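Re: [wollerville-bench] Small stuff on the long table

On Wednesday Farah Rondonuwu wrote:

> Hi all,
>
> I used the long table in the evening and spent the first part of my
> slot moving other people's bits to one end so I could lay out a skirt
> pattern. I don't mind doing it once in a while but it's getting to be
> every time. A few questions:
>
> 1. Is there any system for the small things? I put the loose prints
> in whatever tub was nearest and I have no idea if that was right.
>
> 2. The blue pen tool. Does it live on the table or in the Mevent
> cabinet? I've found it in both.
>
> 3. Are the flat discs with the holes part of something? There was
> one under my cutting mat and I nearly ran the rotary cutter into it.
>
> 4. Could we agree on how the table should be left? I'm happy to go
> along with anything as long as it's written down someplace.
>
> Farah

Farah, thanks for writing it up. I'll go through these in order, and other people can correct me where I have it wrong.

1. There was a system, more or less, when we first got the Mevent cabinet. Each drawer had a strip of tape on the front saying what went in it. The tape dried out and came off over the winter and we never redid it. Since then the tubs have taken over. A tub on the table is for work that's going on right now. When you're finished, whatever is yours goes home with you or into your own drawer, and whatever is shared goes back in the cabinet. At least that was the idea. In practice the tub gets fuller and gets pushed toward the wall, and then someone starts another one.

Putting the loose prints in the nearest tub was fine. I would do the same. What I'd ask is that people keep sharp things out of the tubs, and anything with glue on it. I stuck my hand in one in May and came up with a blade between two fingers. No harm done, but there's a jar for blades on the shelf over the sink and they should go there.

I'd also like to keep the tub we have. I know there's been talk of buying a set of matching bins from Kwok, and they are decent bins, but they're shallow and square and long pieces stick out and catch your sleeve. A round tub with some height to it holds the long pieces leaning against the wall, and you can turn it with one hand to find what you want. It costs nothing either.

2. The pen tool belongs in the cabinet, second drawer down, with its tips. It's all right to leave it on the table while you're working. My only request is that you lay it down well in from the edge. It's heavier at one end and it rolls if the table gets bumped. I've picked it up off the floor twice and I doubt I'm the only one.

If you take it out of the drawer, take the tip case too. The case has been found on the windowsill, in the kitchen and once inside the tape dispenser, and a tool without its tips is only good for holding down paper.

3. The discs. These are mine, or at least I printed the first batch, and I should have explained them. They're spacers. You slide them onto a rod with the flat sides together and use as many as you need to get the height. The small holes around the middle are for pegs, so a stack doesn't twist. They came out of the end of a Prusus spool that I wanted to use up, and that's the only reason they're the color they are. It turned out to be useful, as they show up well on the table. The gray ones I made after that disappeared within a week.

If you find one lying around, put it back with the others. If it's chipped, toss it. They take roughly 40 minutes each to print and I'm not attached to them.
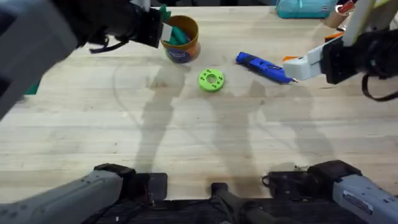
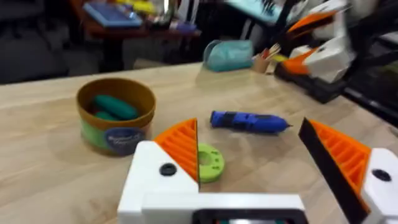
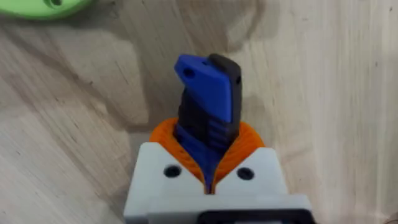
The tub, a green disc and the blue pen tool are in the first two. The third has the dark gray and blue piece.

4. On how the table should be left, I have a short proposal. I'd rather have a few rules that people follow than a page of them taped to the door.

Leave the top clear except for one tub. One, wherever it ends up, as long as it's out of the middle. Anything that doesn't fit in it goes in the cabinet or goes home.

Wipe the boards with a dry cloth when you're done. Please don't use the spray. The wood was oiled, not varnished, and the spray leaves pale rings that I then have to sand out. Last time I did that it took a whole sheet of 400 grit and most of an afternoon. If you spill something, blot it and leave a note so I know to look at it.

Check the floor under your side. Small parts go down between the table and the wall, and the vacuum finds them before we do. I've emptied the bag onto newspaper twice now looking for a peg.

Put the clamps back on the rail, open. People like to clamp them onto the edge of the table to store them. It leaves dents, and it's a nuisance for anyone laying out fabric along that side. I know you've run into that, Farah.

If you have a project that has to stay put overnight, that's fine too. Use the tray on the lower shelf. It's big enough for most things, and you can slide the whole tray under the table without taking anything apart. Write your name on a slip of paper and leave it on the tray. If there's no name and it's been there 2 weeks, I'd say it's fair to sort it into the tub.

About the two-color prints, the dark gray with the royal blue. A couple of people have asked me about these off list. Keep them apart from the scrap, please. The gray and the blue are separate parts on the same piece and I'd like to keep both. A loose one looks a lot like something that failed on the printer, and I think at least one has gone in the trash already. If you aren't sure, leave it in the tub and I'll go through it on the weekend.

I can redo the drawer labels. I'm going to use card this time, in the little metal holders, and not tape. What I have so far, from the top:

Pegs, rods and spacers
Pen tool, tips, charger
Measuring and marking
Sewing (Farah, tell me if you want this one higher up, I know the lower drawers are a reach when you have a machine out)
Glue, tape, string
Everything else

The bottom drawer sticks. It always has. Lift as you pull. If anyone has a plane and some patience, the left runner could lose a bit of wood, but empty the drawer first — the back panel is only held in with brads.

One more thing while I have people's attention. The lamp at the far end has a 40 watt bulb in it and that isn't enough for close work. I bought a brighter one and then found the socket is the other size, so I have a bulb to trade if it's any use to you at home. Until I get the right one, the desk lamp from the front room can be borrowed. Put it back, since the Wollerville reading group uses that room in the mornings and they do notice.

If anyone objects to the one tub rule, or wants a different order for the drawers, write to the list before I cut the cards. I don't care much about the order myself. I would like to cut them only once.

Farah, the pattern weights you were asking about at the door are in the biscuit tin on top of the cabinet. There should be 4. If there are fewer, look under the radiator.

DL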